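Projet Felel — Mémoires de familles dispersées
Rapport d'avancement à la fondation Lindqvist
Février 2024

Depuis notre dernier envoi, en novembre, le projet a pris une ampleur que nous n'osions pas espérer. Nous cherchions des familles prêtes à nous raconter comment leurs branches se sont perdues de vue, puis parfois retrouvées. Elles sont 25 à avoir accepté, et nous disposons maintenant de 40 entretiens enregistrés, dont beaucoup durent bien plus longtemps que prévu (on nous garde à dîner, on ressort les albums, on appelle une tante au téléphone pour vérifier un prénom). La transcription suit, un peu en retard sur les enregistrements, mais elle suit.
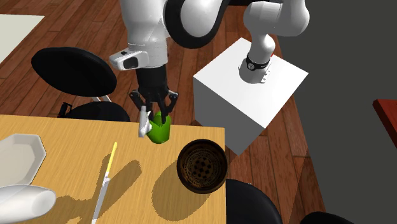
Les récits de cousins forment la partie la plus riche de cette collecte. Nous pensions recueillir surtout des histoires de parents et de grands-parents, et voilà que ce sont les cousins qui reviennent sans cesse : ceux des étés à Grelora, ceux qu'on ne voyait qu'aux enterrements, ceux dont on a découvert l'existence par une lettre. La mémoire s'accroche à des choses minuscules. Un gobelet vert vif au bord d'une table en bois clair, comme celui que l'on voit ici, suffit à lancer une conversation d'une heure sur qui s'asseyait où et qui ne venait plus. Nous avons donc ajouté à notre grille une question sur les objets du repas, et les réponses sont magnifiques !

Les ateliers d'écriture ont commencé à Cloditz. Huit séances ont eu lieu, ouvertes à toutes les générations, et les textes qui en sortent sont très différents des entretiens : plus courts, plus drôles aussi. Une participante a écrit à son frère, à qui elle ne parlait plus, et nous a demandé si elle pouvait lui envoyer la lettre avant de nous la confier. Bien sûr que oui.

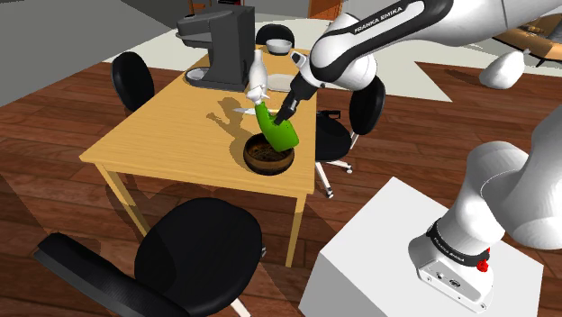
Deux familles se sont retirées en cours de route. Dans les deux cas, un parent proche craignait que l'on remue une vieille affaire d'héritage, et nous avons effacé les enregistrements comme la convention le prévoit. Cela nous a conduits à revoir le formulaire d'accord : chacun peut désormais autoriser la lecture d'un passage et refuser celle d'un autre. Les discussions autour de ce formulaire ont pris du temps, mais elles ont souvent débouché sur de nouveaux récits — on explique pourquoi on veut taire une chose, et on en raconte trois autres.

Côté budget, les déplacements ont coûté plus cher que prévu, surtout entre Grelora et Cloditz. Nous avons compensé par la location de salles, la mairie de Cloditz nous ayant prêté la sienne. Nous souhaiterions reporter le reliquat de cette ligne sur la transcription, et nous vous adressons la demande séparément.
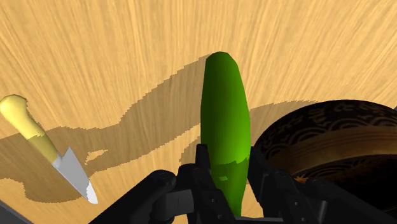 Concombre vert sur fond de table en bois clair.

Pour la suite, nous préparons un recueil imprimé et une journée de lecture à Grelora, où les familles liront elles-mêmes leurs textes. Plusieurs ont déjà demandé à venir avec des cousins retrouvés pendant le projet. Il nous reste à arrêter le choix des extraits, à faire relire chaque passage par les personnes concernées et à trouver un imprimeur. La maquette vous sera envoyée dès que la sélection sera close.

L'équipe du projet Felel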